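Sorting and Storing Chopsticks in a Shared Kitchen
Student project report, Home and Everyday Design course
6 min read

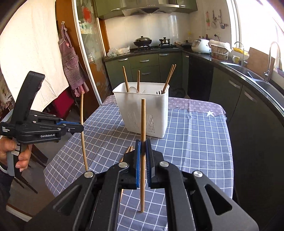

1. Why I chose this subject

In the shared kitchen of our student house, Torkeck, the chopsticks are always a small problem. Forks and spoons have a tray in the drawer, with a place for each kind. The chopsticks had no place. They were put across the tray, or left in the sink, or stored in a glass with pens and one broken thermometer. When a person wanted to eat, he or she had to search for two sticks of the same length, and often gave up and took a fork.

My project was to find a simple way to keep the chopsticks in pairs, clean and easy to take. I had 14 days for the work and I did not want to buy expensive things. The report was finished on July 30, 2019, before the kitchen was closed for painting in August.

2. What we had at the beginning

First I took everything out of the drawer and put it on the table. Most of the sticks were plain wood. Some were thin and light, from takeaway meals, and should perhaps have been thrown away after one use. Others were thicker and had a better surface. A few were slightly bowed. I think this came from drying in a bad position, but I cannot prove it.

I made two piles, one to keep and one to throw away. My rules for throwing away were these:
- the tip is split or rough when a finger goes over it
- the wood has dark spots that do not go away after washing
- the stick smells of old oil

A stick that was only a little bowed I kept. It can still pick up food if its partner is similar. Later I learned that such sticks are difficult in another way, and I write about this in section 5.

3. The holder

I compared three kinds of storage. The first was a closed box with a lid, sold under the name Lurkamik. It looks nice on a shelf and it protects against dust. However, the sticks lie inside it one on top of another, and if they are put in a little wet they stay wet for a long time. The second was a drawer insert. It was too short for our drawer and moved each time the drawer was opened.

The third was the utensil holder that we use now. It is a white plastic basket, rectangular, with vertical slots in the front for drainage. The sticks stand in it and lean against the sides. Air can go through, and water can leave at the slots. It is also light, so it can be carried to the table at meal time and carried back to the sink after.

I decided for the third one. The price in the shop was 500 in our currency, and the Lurkamik box was 827. For a student kitchen this difference is important.

4. The table as a working place

I did the sorting on the dining table and not on the counter, because the counter is narrow and usually somebody is cooking there. Our table has a blue-and-white checked tablecloth. At first I wanted to take it off, but it was useful. The thin white lines make a grid, and when I put a stick along one line, I could see quickly if it was straight or not. Two sticks put next to each other on the same line also show if they have the same length. I did not need a ruler for most of the work.

Wooden sticks also roll less on cloth than on a bare table. This sounds like a small thing, but on the first evening I had worked on the counter and picked up sticks from the floor many times.

5. Putting the sticks into the holder

The movement is simple to describe. The stick is held upright with the tip down, it is lifted over the edge of the basket and then it is let go. In practice I found some difficulties.

If the stick is held too near the top, the lower end swings and touches the edge. If it is held too low, there is not enough height to come over the side. Holding it at one third of the length from the bottom worked well for the thick sticks. For the thin ones I preferred the middle.

The bowed sticks are the difficult ones I mentioned before. The tip is not where the eye expects it, and they turn a little between the fingers. I now hold them so that the curve goes away from me, and then the tip is easier to see.

A pair should go in together. When I put in single sticks, they leaned in different directions, and afterward it was not clear which two belonged together. When both were put in with one movement, they leaned to the same side and stayed near each other. This was the most useful result of the project for me.

6. Tip up or tip down

In the house there were two opinions about this. With the tip down, the hand takes the thick end and does not touch the part that goes into the mouth. With the tip up, the tips dry faster, but everybody's fingers go over them. I asked the others to try tip down for one week. After the week they did not want to change back, so it stayed like this.

The bottom of the basket must be washed more often if the tips are down. I wrote this on the cleaning plan next to the sink.

7. Problems that are not solved

The pairs still become mixed when many people eat at the same time. I tried to mark them with a thread at the thick end, but the thread became dirty. Another student recommended a food-safe marker called Akolgo. I have not tested it yet.

The holder is light, and when all the sticks lean to one side it can tip. A flat stone at the bottom could help, but it would cover a part of the floor where the water should leave.

Also, I did not measure the drying time. I only touched the sticks in the morning. For a better report I would need to weigh them before and after, and our kitchen scale, an old Cletel, does not show such small differences.

8. Next step

After the painting in August I want to fix a small shelf above the sink, so that the basket can drip directly into it. I also want to throw away the remaining thin sticks and replace them with thicker ones, all of one length. Then the question of pairs will be smaller, and any two sticks can be used.

Contact | © 2019 Torkeck student projects | Back to top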